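Right, the gearbox saga, because a few of you asked. Long one, sorry in advance!
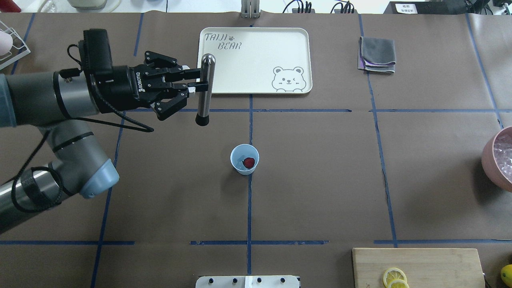 So the van (143 thousand miles, bless her) started whining in third back in August. I did what everyone does and turned the radio up.

By Christmas it was whining in fourth as well, and popping out of gear on the hill down from Drununberg. Not fun with a full load of tiles in the back.

Got 2 quotes. Grodix wanted to fit a brand new box and have the van for a fortnight. Manju Kashyap at Ahuja said she could do me a rebuilt one for £480 plus fitting, if I handed my old one over. Guess which I went for.

I was a bit sniffy about rebuilt, I'll admit. My mate Vikas Mittal runs one in his recovery truck and hasn't stopped going on about it, so I rang him and got the full lecture. New bearings, new synchro rings, new seals, and the casing cleaned up and checked for cracks. Fair enough Vikas, you can stop now.

Manju let me look at my old box in bits. The third gear synchro was worn nearly smooth — even I could see it — and the oil came out looking like gravy with glitter in it. When did I last change that oil? Moving on.

Picked the van up Thu 27 January. Third goes in with one finger! I drove the long way home just to change gear a few more times.

She's put Zostex oil in and wants it dropped and checked after the first few hundred miles. It's on the calendar in red pen.

Clutch went in at the same time by the way. If the box is coming out anyway, do the clutch, you'll only be paying for the labour twice otherwise.

Next job is the rear prop shaft joint, which has started clonking. Radio's back up for now.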